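Plerkix notes: hangers, part 3

2024-09-17

Filed under: data collection, cloth

The last two entries covered calibration and the file layout. This one is on the clothes rack task, which we have been collecting at the Plulcombe flat. The target for the first round is 500 episodes of taking hold of a garment on a rail, and we are at over 100 usable ones. The gap between recorded and usable is larger than I would like, and most of this post is about why.

Each episode starts with the arms out of view and the head camera already recording. The operator waits, reaches in, takes the garment at a shoulder, lifts the hanger clear of the bar and lays everything on the bed. Then a reset by hand. Samina Sethi does most of the driving. I do the resets and the labels, and I swap places with her after every 30 episodes, when attention starts to slip.
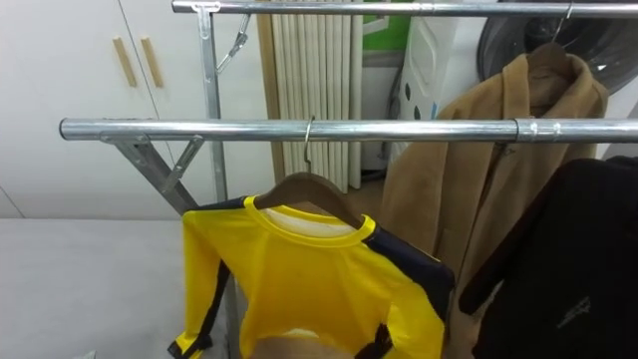 Garment choice has been the main variable so far. We began with plain dark clothes, and the labels were poor. With the yellow top with black stripes down the sleeves, on a wooden hanger, I can mark the shoulder line in a few seconds, even with the camel coat and something black hanging off to the right. The stripe also gives a usable cue for how far the sleeve has twisted. The cost is obvious: a policy trained on one bright top will learn to look for yellow. So the top is limited to a fifth of the set, and the coats get their turn as targets next week.

The rail itself is a nuisance. Polished tube throws highlights that move with the head, and the depth estimate breaks up along the bar. I tried matte tape on a spare length. It fixed the depth and made the rack look like no rack anyone owns, so I took it off again. We mask the worst pixels and carry on.

Grasp point is the other thing. The instruction sheet used to say "take the garment by the shoulder," and that was too loose. Samina read it as the seam, Atif Kiani read it as anywhere between collar and sleeve, and the two sets of episodes have visibly different wrist angles.

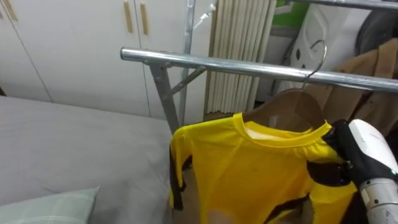

The sheet now asks for fingers closed over the cloth and the end of the hanger together, with a pause of one second before lifting. Episodes without the pause are kept but tagged. Cloth-only grasps go in a separate folder, Yousafzai, named after the street where I first worked on this.

Known problems as of this week:

The Wutulus uploader drops the last 3 frames of an episode if the disk is busy. Patched locally, not yet upstream.

Hanger hooks facing backward are underrepresented. I turn them around during resets when I remember.

Label schema changes again before January. Old files will be converted by script, and I will post the script once Atif has checked it against the calibration set.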